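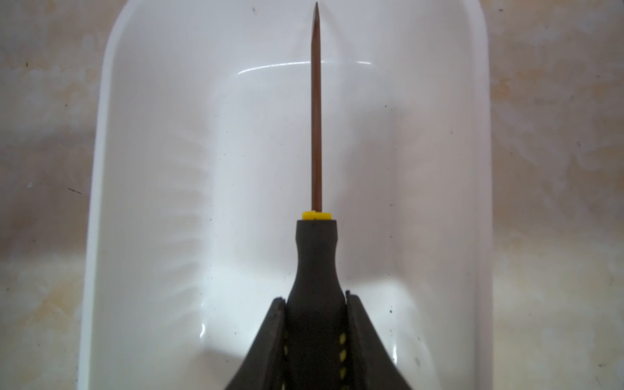 Tool in the white tub, sharp end away.

Small bench, Turnham workshop

These are the notes on the small bench at our Turnham workshop. The bench is a walled corner with a marble-patterned surface, and it gets used for sorting odds and ends into tubs and cartons before they go back on the shelves. The page was last changed on 16/06/2025, and the list of surfaces at the end is correct up to then.

The tub is plain white plastic, deep, with rounded corners. We bought 16 of them for the shelves at Tostley and kept a few back for Turnham. A glossy white inside shows every speck, so they look dirty long before they are. Warm water and a drop of washing-up liquid is enough. Scouring pads take the shine off and the dirt holds faster afterwards.

Hand tools lie flat in the tub with the handles all at the same end. Anything pointed goes in with the point towards the far wall. If a tool is too long for the tub it belongs on the rack by the door - please don't stand it up in the corner.

The tub on the bench top

One screwdriver, flat tip, in the white tray. The walls behind are the red, black and white panels with aluminium trim where they meet. People either like that print or ask when it's going. It's staying, at least until August, when the Tostley panels are due to be looked at as well.

The top has picked up scratches and a small pale chip. We have left these alone. Filler was tried on the old bench and came up again within the month, and the patch looked worse than the mark.

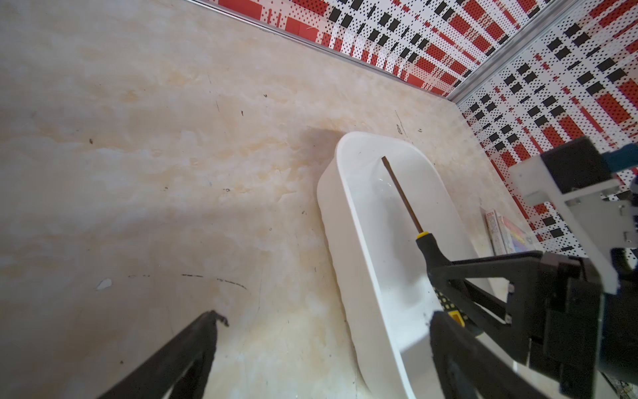 Marks on the surface

The pattern on the bench top is called Medina in our own lists: beige and cream with tan veins. It hides crumbs and light dust well. It doesn't hide black marks. The scribbly ones on the left have been there long enough that we know them by sight, and the short streak beside them is the same sort of thing.

A soft pencil rubber will lift some black marks from this kind of surface. For the rest we use a damp cloth, then a dry one. Spirit cleaner is kept for the metal strips only. It dulled the print on a spare piece when we tested it, and the spare piece is now under the kettle.

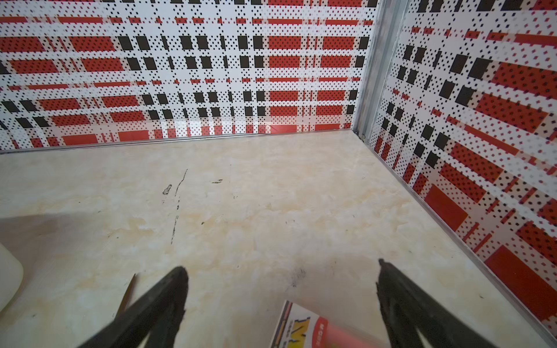
Cartons and loose bits

Printed carton with the big yellow M, and a thin tan sliver, perhaps a stick, lying further over to the left. Cartons wait near the front of the bench until the shelf label has been checked. If the label is missing, write one before the carton moves.
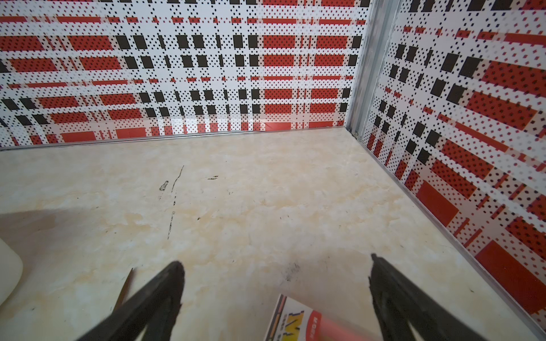 Thin items are the ones that get lost. Sticks and slivers slide under things, so the last job is to run a hand along the foot of both walls and put whatever turns up in the tub. Wear a glove for this if sharp tools have been out.

Surfaces in use

Turnham, small bench: Medina, 4 years old, scuffed but sound.
Turnham, long bench: plain grey, replaced last August.
Tostley: Medina, 7 boards, one lifting at the corner.
Vulenau store: bare boards, to be covered once the heating is done.

Offcuts of Medina are kept in the rack at Tostley and can be had for shelf liners. Ask before cutting a full board.

Contact the workshop | © Turnham Workshop | Back to top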